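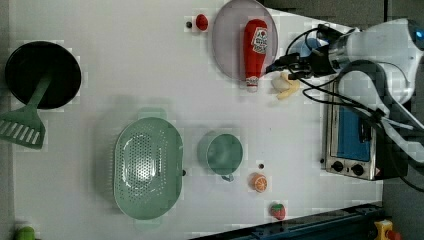

Chapter 5
Setting Out the Play Kitchen

Before you read

Visit a nursery or playgroup if you can, or think back to one you know. Find the home corner and note which items the children pick up first and which are left on the shelf. Keep your notes, as you will need them for the activity on page 77.

5.1 Why the home corner matters

Almost every early years room has a place where children can pretend to cook and eat. It may be a full set of child-sized units with a hob and sink, or it may be a tabletop with a pan, a plate and a few pieces of toy food. Both can work well. Children between two and five bring what they know from home, and they need very little to get started. A child who has watched an adult drain pasta will look for something with holes in it. A child who has ketchup on everything will look for the bottle.

In Chapter 4 we looked at small world play, where the child moves figures about and speaks for them. Play in the home corner is different because the child takes the part. He or she is the cook, the customer, the baby or the dog. The objects used are close to life size, and the movements are those of real work: stirring, pouring, lifting, turning over, serving. These call for the whole hand and arm, and often for two hands at once.

This chapter deals with the practical side. It covers what to put out, how much of it, where it should go and how it is cleared away and kept clean. Talk and story in the home corner are left to Chapter 6.

5.2 Groups of items

It helps to think of play kitchen equipment in groups, according to what the child does with it.

Cookware. Frying pans, saucepans and lids. A frying pan with a long handle is usually the first choice of younger children, who find it easy to grip and carry. Handles should be turned in from the table edge, as in a real kitchen, and it is worth teaching this early.

Tools. Spatulas, slotted turners, ladles and wooden spoons. Children of three and over will often try to lift food from pan to plate with a turner. This is hard to do and they may need many attempts. Food with a flat side, such as half an orange, stays on a turner better than a round tomato does.

Draining and measuring. Colanders, sieves, cups and jugs. These are useful well beyond the home corner and tend to travel to the water tray and the sand. Many settings keep a second set for that reason.

Tableware. Plates, bowls and beakers. Plain colours are easier to sort and match at tidying time.

Food. Fruit, vegetables, bread, bottles and packets. Choose things the children eat. At Trusthorpe, one of the settings followed throughout this book, staff asked families in November what had been on the table that week, and changed the food basket to suit. Rice, flatbread and bananas went in. A plastic lobster came out.

5.3 How much to put out

New staff tend to put out too much. When the table is covered, children tip and scatter, and the play stops being cooking. A pan, a colander, a plate, a cup and a small amount of food is plenty for two children. Add more when they ask for it or when the play has clearly moved on – a café will need extra cups, for example, and a picnic will need something to carry things in.

The surface matters too. A pale, plain tabletop shows up coloured items clearly, which helps children with poor sight and makes it easy to see what has been left behind. Patterned cloths look homely but small pieces get lost on them.

Leave some of the table bare. Children need room to put a thing down before they pick up the next.

5.4 Buying and checking

Plastic sets are light, cheap and easily washed. Wooden ones last longer but should not be soaked. The two sets used most at Trusthorpe are the Prendisell kitchen box and the Gautier market basket, both bought second-hand, and the staff have added to them from charity shops over the years. Real utensils are often better value than toys, provided they have no sharp edges.

Check every item once a week. Look for cracks, loose handles and teeth marks, and throw away anything that has split. Bottles with caps need particular care: the cap must be fixed firmly or removed altogether, and water must not be able to collect inside. The Toda checklist at the end of this chapter may be copied for use in your own setting.

Key words

home corner
role play
open-ended item
rotation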